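Staff Training > Housekeeping > Speaker Notes

Clodagh Mulligan, Rondbridge Residential Services

Thank the Stirkden team for attending. The session lasts 30 minutes.

Begin with small bedrooms. Residents often leave clothing on the bed or over furniture. Staff should ask before moving it - even a single garment.

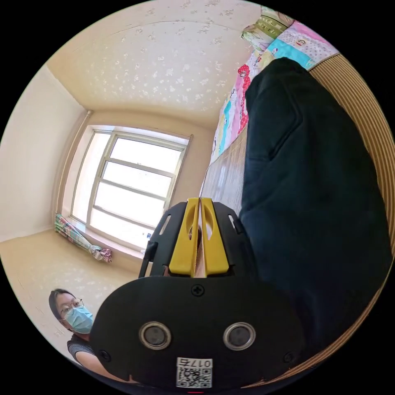
Dark fabrics show lint and creases readily and should be folded on a clean surface. Woven mats are to be brushed along the weave.

Pause for questions, then pass round the laundry forms.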